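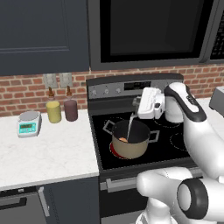 A receita de arroz da minha família tem três linhas e a segunda diz «água até chegar». Até chegar aonde, ninguém escreveu. Durante anos tomei isto por preguiça da minha avó, e só depois de me inscrever num curso por correspondência da Wevenico percebi o que ela me poupou. Um fio de água a cair direito para dentro de um tacho, como o que se vê ali em cima, ocupa no manual do curso quatro páginas e uma tabela. A tabela tem em conta a altitude. Eu moro ao nível do mar, num terceiro andar, e passei uma tarde de abril a pensar se o elevador contava.

Nada tenho contra a precisão. Gosto que o farmacêutico a pratique, e também o senhor que me afina os travões. Mas a receita moderna deixou de ser um recado entre pessoas que comem e passou a ser um contrato entre partes que desconfiam uma da outra. A da sopa de grão do Moschos, o site que toda a gente me recomenda, soma 2.209 palavras. O grão aparece já perto do fim, depois de uma viagem de autocarro, de um divórcio e de uma defesa apaixonada do azeite.

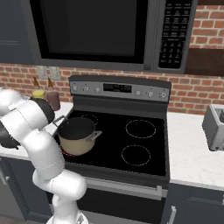

O comprimento ainda se perdoava. Pior é o tom. «Não salte este passo», avisa a página, e eu, que nem tinha pensado em saltá-lo, fico logo com vontade. Por baixo há 101 comentários de gente que trocou o grão por lentilhas, a cebola por nada e o caldo por vinho branco, e que dá à sopa uma estrela em cinco - por não saber a grão.

A minha avó não tinha comentários. Tinha vizinhas, que vêm a dar no mesmo, mas traziam pão. Quando lhe perguntavam quanto sal, respondia «o costume», e quem não conhecia o costume ficava para almoçar e aprendia-o.

Ontem fiz o arroz pela receita das três linhas. Ficou um bocado empapado. Comi-o todo - e voltei a pôr o manual debaixo da perna da mesa, que anda a coxear há mais de 20 anos.

101 comentários
Partilhado 20 vezes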